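2022-08-06

Prollow, save system and the harbour level. Notes from today, mostly for me and Joon-young Hong, but anyone picking up the build next week should read the part on saves first.

## Saves

The bug from the last playtest is found. If you save while a conversation is open, the game writes the conversation state before it writes the quest state. On load, the quest comes back one step behind, and the character you were talking to thinks you have already agreed to the job. You then can't take the job and you can't refuse it.

I could reproduce it every time with the ferry clerk in the harbour:

1. Start a new game, skip the prologue with the debug key.
2. Walk to the ferry office and talk to the clerk.
3. Pick the second reply, then quick save before she answers.
4. Load.

The clerk says her "thanks for helping" line and the journal is blank. Build 217, both on my machine and on the test laptop.

The fix for now is to block quick save while a conversation is open. I don't like it much. People who play in short bursts will want to save in the middle of the long talks, and the one with the harbour master is very long. The proper fix is to write both states together and only mark the save as good when both are down. Joon-young thinks that is two days of work. I would guess three, as the old Jarken save code is still in there and parts of it are called from places neither of us remembers writing.

Old saves: anything made before 217 will load, but the weather resets to clear. I am leaving that alone.

## Harbour level

Frame rate drops on the quay when you look back towards the town. I had assumed it was the water. Turned the water off completely and it made almost no difference. It is the market stalls. Each stall draws its own awning, its own crates and its own lamp, and the lamps all cast shadows in the daytime when you can't see them. Switched off the shadows between dawn and dusk and the quay is smooth on my machine. Not tried on the slow laptop yet.

The gulls still fly through the crane. Low priority.

Moved the smuggler's boat further along the quay so that you have to pass the chandler's shop to reach it. In the last test, 6 players walked straight to the boat without finding the shop, and then had no rope for the cellar. The rope is also in the lighthouse but you can't get there until much later. I have put a lamp over the shop door as well. If people still miss it I will put a second rope on the boat and stop worrying.

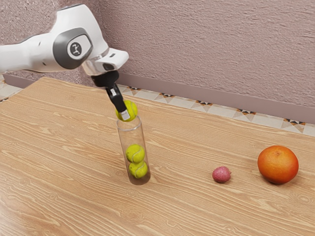 The cellar itself is fine. The puzzle with the valves works in any order now, and the water level no longer jumps when you turn the third valve twice. The sound for the valves is still the placeholder one, which is the squeak from the old lift.

## Dialogue

Read through the whole of the second chapter aloud. Notes:

- The captain says "as I told you" in three places where she hasn't told you anything. Two of them are left over from the version where you met her in the prologue. Cut all three.
- Sjöberg is spelled without the dots in the subtitles and with them in the journal. Dots everywhere. The subtitle font does have the letter, I checked.
- The innkeeper's story about the flood runs on after you walk out of the inn. He should stop when the door closes.
- The option to lie to the customs officer gives the same result as telling the truth. I know why we did this (there was no time) but it feels cheap on a second run. At least give him a different line.

I would like Sjöberg to be less helpful in this chapter. At the moment he gives you the answer to every puzzle if you talk to him twice. Suggest he only does that after you have tried and failed. Joon-young disagrees and says people will never find out that he has hints at all. Left as it is until we have watched more people play.

## Controls

Controller prompts now change over when you pick up the pad and change back when you touch the mouse. There was a fault where a pad lying on the desk with a slightly loose stick kept switching the prompts back and forth. The dead zone is now 20 per cent and the flicker has gone with the worn pad in the drawer. Walking slowly is a bit harder as a result – may need separate values for walking and for the prompts.

Holding the run button still cancels the map. Tried to fix it and broke the inventory, so I put it back as it was.

## Flirnow

Message from Flirnow about the store page. They want a shorter description and a new set of screenshots with no menus in them. They also asked again about a release in December. I said we would answer once the save work is finished and not before. My own view is that December is possible if we drop the photo mode and the second ending for the lighthouse keeper. I would be glad to see photo mode go. The lighthouse ending is the better half of that storyline and I would rather be late than cut it.

For the screenshots: the quay at dusk, the inn, the cellar with the water up. Not the customs hall, where the floor texture is still the wrong scale. Check that the debug clock is off this time.

## Next

- Joon-young: start on the combined save, leave the quick save block in until it is tested.
- Me: slow laptop on the quay, both day and night.
- Me: new lines for the customs officer, short ones, so they can be recorded along with the captain's fixes.
- Either of us: find out what still calls the Jarken code. Make a list before deleting anything.
- Valve sound.

Pushed everything except the inventory changes, which are on their own branch and don't build. Please don't merge that one. The test laptop is on charge in the cupboard and has 217 on it with the ferry clerk save already set up in the first slot.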